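Shared Tool Benches: Progress Report to the Brultent Fund, Period Ending February
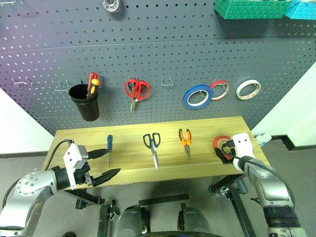
Gakusham Community Workshop, Program Office

The grant supports the conversion of the former storeroom at Vashisht Street into a staffed repair room for members. Work in this period centered on the first bench and its wall storage.

The pegboard is mounted and in daily use. Screwdrivers are kept in a black cup fixed to the board, with scissors and rolls of tape on hooks alongside. Some hooks remain empty and are reserved for the pliers and for tools still on order. The shelf above the board holds boxed supplies. The wooden tabletop is used for laying out hand tools in a row before they are returned to the wall, a practice adopted at the start of the period and now part of closing duties.

Membership stands at 148, against a target of 300 for the full grant term. Evening sessions account for most new registrations. The room was closed for 2 days while the lighting was replaced - this work was paid for by the landlord and does not appear in the attached accounts.

Of the hand tools listed in the original budget, 17 have not yet been purchased. The supplier, Plellell, has confirmed the quoted price but has moved delivery to the next period. We request permission to carry the unspent amount forward under the same budget line.

Planned for the next period:

Labeling of all hooks and cups on the pegboard
Installation of the second bench
Revision of the sign-out sheet, which members report is too long
A short introductory class on basic hand tools

The financial statement is provided separately.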